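Household hard waste rules to change at Pridonach depot in August
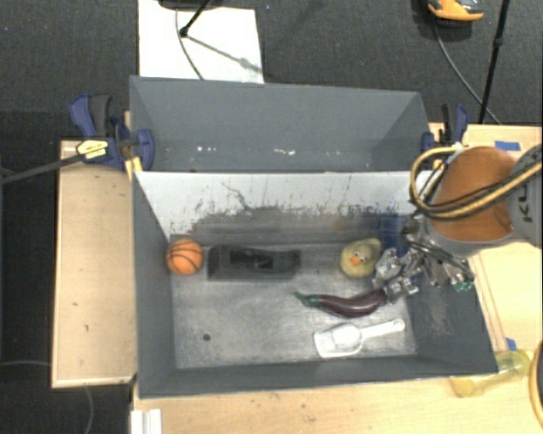
Residents of Pridonach and the surrounding district will have more choice in how they dispose of unwanted household goods when new drop-off arrangements begin in August.

Under the changes, the Doster Road depot will accept small reusable items at no charge during all opening hours. Until now, residents have had to pay the standard gate fee or hold items back for the twice-yearly kerbside collection. The gate fee for mixed loads will remain at $19 per car boot and $51 per standard trailer.

The district's manager of waste services, Ximena Zepeda, said the new arrangements followed a review of what was being sent to landfill from the depot.

"A good share of what comes over the weighbridge is still in working order," Ms Zepeda said. "Toys, kitchenware, hand tools and sporting goods are the main groups. We estimate that roughly 20 per cent of each mixed load could be put back into use if it were separated before tipping."

Items accepted free of charge will include children's toys, balls and outdoor games, crockery, pots and pans, picture frames, garden hand tools and books. All goods must be clean, complete and small enough to be carried by one person. Staff at the gatehouse will direct vehicles to the reuse bay, which is on the left before the weighbridge. Drivers who also have general waste on board should unload at the reuse bay first, so that the reusable goods are not included in the weight of the load.

Goods that pass inspection will be sent to the Meléndez Street reuse shop, where they will be sorted and priced. Proceeds from sales will continue to go towards the running costs of the shop and its repair bench. Items that are not sold within two months will be offered to schools and community groups in the district before being recycled or sent to landfill.

Several types of goods will not be accepted at the reuse bay. These include child car seats, bicycle helmets, mattresses, electric blankets, gas bottles, and any toy with a missing or damaged battery cover. Paint and garden chemicals must still be taken to the hazardous goods counter at the rear of the depot. Televisions, computers and printers will be accepted under the existing electronic waste service, and there is no change to that service.

Ms Zepeda said residents were asked to remove loose batteries before leaving home.

"Batteries remain our most serious fire risk," she said. "There is a collection tube at the gatehouse and another at the Dronia library, and both are free to use."

The depot will also extend its hours. From August the gates will close at 5.30 pm in place of 4 pm, with last entry at 5.15 pm. The reuse shop will keep its present hours until additional staff have been appointed.

Kerbside hard waste collections will go ahead as planned for the remainder of the year. Residents in the Dronia area, where the spring collection was delayed by road works, will receive a separate notice by mail with their revised dates - there is no need to book again. Material should not be placed on the nature strip earlier than two days before the collection.

Pensioners and concession card holders may still apply for one free trailer load each year. Application forms are available at the district office and at the depot gatehouse, and a current card must be shown on arrival.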